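Ekow Ametepe
Tue 26 November

1/ So Jumero is getting a fourth season. I read the press release twice and I still can't find the word "writer" in it.

2/ Season three had 80 minutes of finale and maybe five of story. Yeh spends most of it walking down a hallway. Nice hallway.

3/ They're now saying the Vuvcombe arc was "always planned." Was it? In August the showrunner told a panel they were making it up week to week.
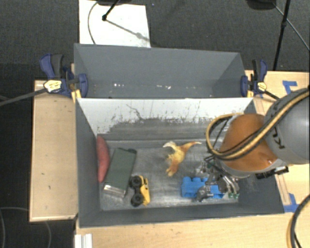 4/ The petition to bring back Bamitz has more than 4000 names. Fine, but he died on screen. Twice. I'd want a good excuse for a third go.

5/ Yes, I'll watch the first episode. Please stop replying with the trailer. Trailers for this show have fooled me before.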